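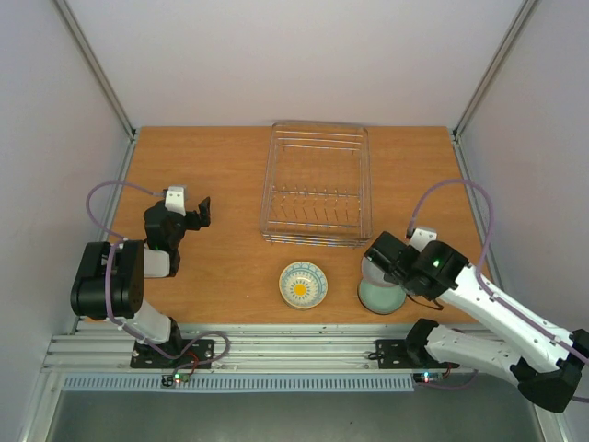
matico_keys replied:
Mercy Langat would tell you the opposite, you know. She's been running the Habte choir nights since before I moved up here, and her line is that you learn the song off a person first and go to the recording second. I did it the other way round with highlife guitar and spent two years undoing it.

Anyway, welcome to the thread. What are you trying to learn exactly? "West African guitar" is a pretty big neighbourhood.

dravano53 replied:
Fair question, I was vague. It's the interlocking stuff I'm after. Two guitars, neither one playing anything you'd call a chord, and together it sounds like a whole band. My uncle had a box of palm-wine and highlife tapes in the garage and I grew up with them going while he fixed lawnmowers. I've played rhythm in cover bands forever (pub rock, weddings, you name it) and my right hand just wants to strum everything. It's driving me up the wall.

So far I've tried slowing recordings down and learning each part by ear. I get the notes. I can play the notes! Then I put the track back on at full speed and I sound like a bloke falling down stairs in time with the music.

capo_on_two replied:
Ha, I know that bloke, I am him.

What helped me was leaving the guitar alone for a bit and clapping the bell pattern while I walked the dog. Walk on the beat, clap the bell, and don't try anything else until you can hold a conversation over it. Took me most of a winter. The neighbours have stopped waving.

After that the guitar lines made far more sense, because you can hear they're hanging off the bell and not off the kick drum. In rock you lean on two and four and everything else is decoration. With highlife I had no idea where to lean.

matico_keys replied:
Seconding the bell. Though I'd start with a plain three against two on your knees if the full pattern is too much at first.

Also thumb and index finger! Put the pick in a drawer. A lot of the older palm-wine players used two fingers, thumb doing the bass and index doing the melody, and the feel comes straight out of that. You physically can't strum like a pub rocker with two fingers.

reverb_tank replied:
Going to disagree on the pick. Plenty of the electric dance bands used one, and if dravano53 is after the two-guitar sound then that's closer to the mark than palm-wine. Palm-wine is one player doing the lot. Different animal. I think telling a beginner to chuck the pick is a good way to make them give up by the second week.

And I'll say it, I don't buy the "learn from a person first" thing either. Most of us live hours from anyone who plays this. I'm in a town with one music shop and it mostly sells recorders to schools. If I'd waited for a teacher I'd still be waiting.

matico_keys replied:
I didn't say chuck it, I said put it in a drawer. It'll still be there!

But okay, point taken about the town. I'm spoiled, I can get to Habte on the bus.

areeba_b replied:
Hi all, Areeba Baloch here, I play second guitar in Mollico (we're a nine-piece, mostly highlife with some older Afrobeat in the second set). Somebody forwarded me this and I couldn't help myself.

You're both right about the pick, depending on the tune. I use one for the short, clipped tenor part and fingers for anything slower. What I'd really push is playing less. My whole part on our opener is 11 notes, round and round, for the better part of ten minutes, and when I joined the band I was bored stiff for a month. I kept putting little fills in. Our conga player finally asked me to go and stand next to him at rehearsal and listen to what my fills were landing on, and they were landing on him, every time. I went home quite red in the face and practised the 11 notes.

So if you're learning both parts off a record, dravano53, don't practise them as two separate things. Record the first one yourself, loop it, play the second over it, then swap. You'll find out very quickly which of your own parts rushes. (Mine was the easy one. Of course it was.)

dravano53 replied:
Oh this is gold, thank you. I've got a looper pedal sitting under the bed doing nothing. I'll have a go tonight.

Quick one about tempo though. Do you practise slow, or at speed in tiny chunks? Slow doesn't swing at all when I do it – it goes stiff and square and then I learn it square.

areeba_b replied:
At speed, tiny chunks. Two bars at most. Then one long go at the end where I'm not allowed to stop, even if it falls apart.

capo_on_two replied:
See, I'm slow all the way. If I learn anything at speed I learn the mistakes at speed. I had a tune I'd been playing wrong for years and only found out when a singer tried to come in over it and there was nowhere for her to come in.

reverb_tank replied:
Slow but not THAT slow. There's a point under which it stops being a groove and it's just separate notes with gaps. I nudge it down until it nearly falls over and then go up a hair.

Re gear, since it always comes up: clean amp, bit of spring reverb, bridge pickup, roll the tone off slightly. No compressor. I'll fight anyone on the compressor.

matico_keys replied:
I'll fight you on the compressor. A light one evens out the plucked notes beautifully, especially on a cheap guitar. Mine is a very cheap guitar.

reverb_tank replied:
It evens them out, yes. I want them uneven. The little bumps in volume are half of the rhythm.

areeba_b replied:
Our lead player has one on all night and our sound engineer hates it, so this argument is happening in at least one van as well.

dravano53 replied:
Okay, reporting back. Got home, dug out the looper, laid down the first part and played the second over it for 53 minutes according to the phone. Neck's sore. The easy part rushes. Areeba, you called it. By the end I had maybe four bars in a row where it locked together and I got that feeling off the old tapes, and then I noticed I was doing it and lost it straight away.

Left the pick in the drawer for the first half and took it back out for the second, so everyone can be annoyed with me equally.

capo_on_two replied:
Four bars is heaps! Now try it with the bell going on your foot.

dravano53 replied:
On my FOOT?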